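Bathroom cabinet clear-out: what to keep and what to bring in

Our Thursday drop-in at the Hanora Street rooms is taking unwanted creams, ointments and rubs again through September. Last time, 55 households came through and most brought a shopping bag or two, so please sort your things at home first if you can. It keeps the line moving.

The easiest way is to tip everything out on the bed, where nothing rolls far and you can see it all at once. Keep each tube or bottle with its box. The box is often where the useful details are printed, and a bare bottle with a worn label is hard for anyone to identify at the table. 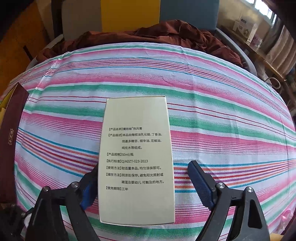

A 50 ml warming balm, boxed, with its ingredients, directions and a three-year shelf life printed in Chinese.

Plenty of what turns up is labelled in another language. Look for the volume, usually in numerals, and any line about storage or shelf life. The balm shown lists olive oil emulsifying wax, clove oil and Sichuan pepper oil among its ingredients, and says to store it somewhere cool, out of direct sunlight and away from damp and small children. A steamy bathroom shelf doesn't suit a product like that. A hall cupboard with a high shelf is better.

A shelf life given in years is only useful if you know the starting point, so check the other sides of the box and the base of the bottle for a date. If you can't find one, and can't remember buying the thing, put it in the bring-in pile. Write the month of opening on anything you keep.

Please don't tip leftovers down the sink or mix part-used jars together. Leave lids on, and put anything leaking in its own zip bag. Flattened empty boxes can go in your ordinary paper recycling.

The rooms are open from 4 pm, upstairs from the Stavbridge library branch. Use the side door and take the lift to level 3. If you can't get there, ring extension 411 and ask about a home pickup.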